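Chapter 4
Lining Up the Streams

In Chapter 3 we treated each recording as a single stream of poses. Most of the software you will write as a perception engineer has to deal with several streams at once. A hand-held gripper has its own camera. A head camera runs on a different clock and sees the same table from above. Before a planner can learn anything from the two together, their times and their positions have to agree.

We use the Corkville recordings throughout this chapter. The gripper camera runs at 30 frames per second and sits close to the object, so its view changes quickly with small turns of the wrist. 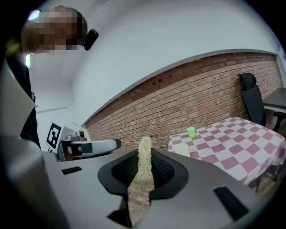
Pui-shan Hsueh objected to this order of topics when she read the draft, saying that students should fix the clocks first and leave camera poses alone until the time offset is known. Her point is fair. An offset of three frames looks very much like a calibration error when the hand is moving, and you can lose an afternoon adjusting the wrong matrix. We have put time alignment in Section 4.1 for that reason.

Position is the second half of the problem. Square printed markers give the software corners it can find in a single image. If the size of the marker is known and the camera has been calibrated, four corners are enough to estimate where the marker is. A cube carries markers on several faces, so the tracker can often keep going when the hand turns. The tracker must still be told how each face sits relative to the hand, and a wide lens bends straight lines, so correct for the lens before solving for pose.

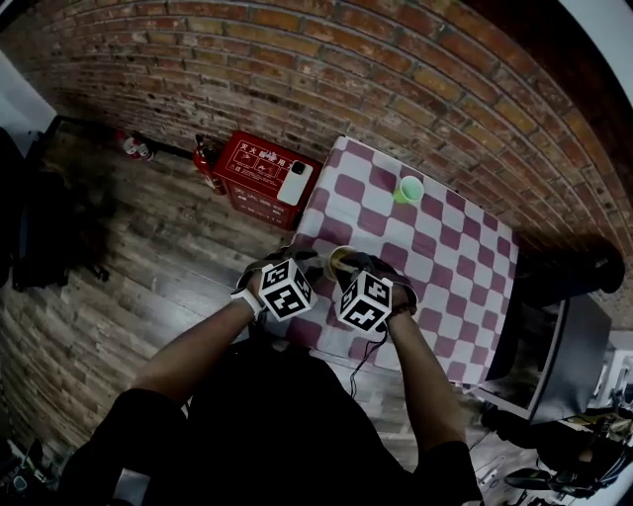

4.1 Finding the Time Offset

Load the first 500 frames of each stream into Jiltness. Compute the speed of the right hand in both, smooth the two curves, and slide one along the other until they match best.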